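Can a robot learn to tidy up inside a computer?
Science for curious kids
2026-03-09

You may have heard a grown-up say that robots will soon do all the chores. Maybe you were told there's no point making your bed, since a machine will be along to do it. I'd make the bed.

I don't think robots are rubbish. I like them a lot. But when somebody says "our robot can tidy a table", a good scientist asks some nosy questions. Which table? How many tries did it get? Who picked the things on it?

Let's try those questions on a real project. It's called Shezi, and it was put together by two researchers, Tâm La and Khoa Mạc. They wanted to teach a robot arm to pick up small things and put them where a person asked.

Practising in a pretend world

Real robot arms are slow and cost a lot of money. If one bangs into a table, somebody has to stop it, check it and start again. So Tâm and Khoa did most of their teaching in a simulation. A simulation is a bit like a video game, except the computer works hard to get the pushing, falling and rolling right. The robot in the game is a copy of a real one, with the same joints and the same gripper.

A gripper is the robot's hand. This one has just two fingers, and they squeeze together. Try it yourself: tuck away your thumb and pick up a grape between your first two fingers. Now do it with your eyes shut. You can see why practice matters.

In the pretend world, the computer can set up a new table in a blink. It chooses some objects, drops them in different spots and gives the robot a job. The objects don't have to belong together, and often they look as though a lunch box and a toy box were tipped out at the same time.

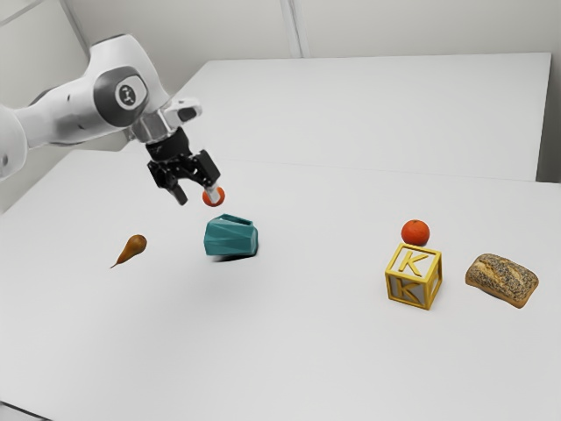

The idea behind all this mixing is to stop the robot from cheating. I don't mean cheating on purpose, because a robot doesn't have purposes like yours. But if the ball was always in the same spot, the program could learn "go to that spot and squeeze". It would look very clever until you moved the ball. Then it would squeeze nothing at all.

Colour can fool it too. An orange ball and a tangerine are both small, round and orange. You know that one is a toy and one is a snack. The program only has numbers from a camera, and it has to work out which patterns in those numbers matter.

What did they find?

The robot practised on 3,000 pretend tables. After that it was tested on new ones it hadn't seen before, and it did the job properly 70 times out of every 100.

Is that good? It depends on what you compare it with. For a two-fingered program that began by waving at the air, it's pretty good. For somebody carrying your breakfast, it's terrible. Imagine a waiter who got it wrong 30 times out of 100!

Then came the part I was waiting for. The program was moved out of the simulation and into a real arm, on a real table. It got 27 out of 100.

Scientists call this the "sim-to-real gap". Sim is short for simulation. Pretend fruit can be the same weight every time and never go squishy. Real fruit has soft patches and sticky bits. Real light changes when a cloud goes over. Real tables get crumbs on them, and a plain white pretend table only has crumbs if somebody remembers to put them in.

I like that Tâm and Khoa put the lower number in their report. They could have shown everybody the better one and gone home. When you read about an amazing robot, go looking for the lower number. If you can't find it, be a little suspicious.

What I still want to know

The report counts a try as a success if the object ends up in the right place. It doesn't say whether the object was squashed on the way. I'd like to know that before I let it near a pear.

It also says the robot "understands" what people ask for. Hmm. It was given jobs written in only five different ways. If you asked in your own words — "pop that roundy thing over there, would you?" — I'm not sure what it would do. Neither are the researchers, and they say they'll test it next.

Try it at home

Ask a friend to be the robot. They keep one arm behind their back and use only two fingers of the other hand. Put a few unbreakable things on a table and take turns giving orders, such as "put the sock in the cup". The robot must do exactly what you say and mustn't guess.

Write down every try, including the flops. Then swap the objects for new ones and do it all again. Did your robot get better or worse? Would your score be the same on the carpet, or in a darker room? Save both sets of scores, and if you tell anyone about your experiment, tell them the lower one as well.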